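Re: Window swap at the Nornside cabin

Conall Foley wrote:
> Has anyone priced out new windows for the bunk room? Odari quoted me
> 3,489 and that seems steep. I'd like it done before November.

Hi Conall and all,

Steep, yes, but I've seen worse! Tsoukalas came in at 3,000 for my place two years ago, and that left out the trim (which I ended up painting myself, badly).

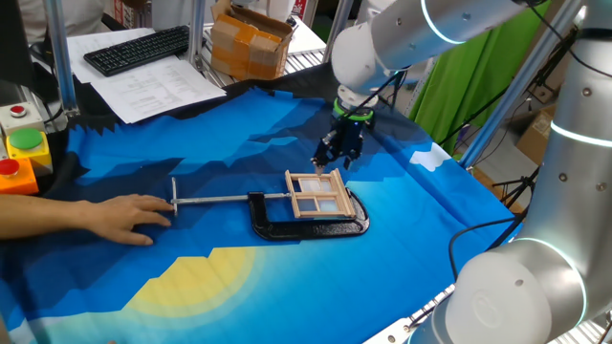
Posted by Nima Hassanpour | Jun 28, 2025

I'd stick with wood if you can. The vinyl ones on my north side rattle whenever the wind comes over the ridge — drives me nuts at night. Ask Odari if hauling away the old ones is in the price, too. They charged my sister 317 extra for that and she only found out on the bill.

I've still got half a can of the blue paint if you want it for the sills. Same key hook as always.

Nima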